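Collections | Visit | House Diary | Staff Notices | Contact
Trernodgate House > House Diary > Service Rooms

November 24, 2020

The marble counter in the lower service room was cleared and washed this morning in accordance with the winter schedule. The work began at the north end and was complete before the midday meal. Neutral soap was used throughout, at the dilution set down in May, and the surface was dried with cotton cloths. No vinegar or lemon product is to be brought near the marble, and the bottle found beneath the sink has been removed from the room.

The inventory of small household articles was resumed in the afternoon. The register stood at 471 entries when the book was opened and at 478 when it was closed. The additions were chiefly kitchen pieces transferred from the Brudstead cottage, which had been packed in newspaper and were in fair order. One saucer was chipped on arrival and has been entered as such. Entry 147, a pudding basin, could not be found on its shelf and has been marked for a second search.

It was agreed that articles in everyday use should no longer be stored with those kept for display. The mugs and trays belong to the first group and will go to the open shelves beside the door. Gloves and cleaning articles are to have a cupboard of their own. The present habit of setting them down on the counter together with the crockery was remarked upon at the last inspection, and the remark was a fair one.
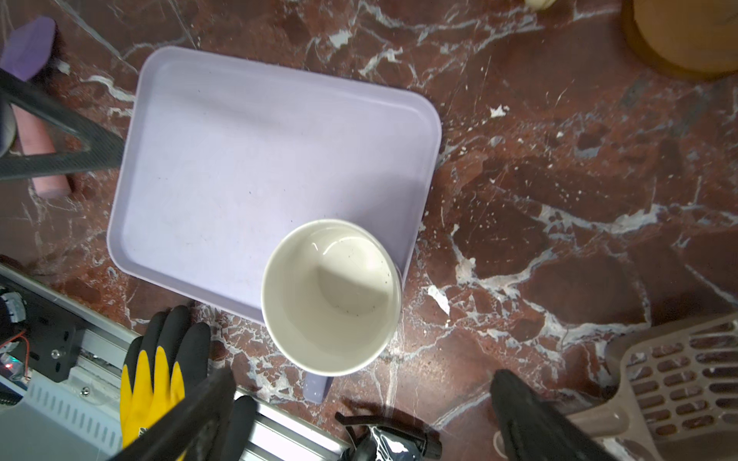
The lavender tray is to be wiped down before it is shelved, as there are specks and a faint smudge on it. The off-white mug also has specks inside and should be washed by hand. The litter scoop is to be returned to the boot room, where the cat's things are kept, and should on no account be left on a surface used for crockery.

A letter was received from Manalastas regarding shelf liners. The price quoted is higher than last year's and the matter has been held over. The Staltberg scales were tested against the brass weights and read correctly up to 4,000 grams, beyond which no weights were to hand.

The room was locked at half past four. The window catch remains stiff and has again been reported. Tomorrow the lower drawers will be emptied and relined with what paper is left.

Last updated: this entry was closed on the evening it was written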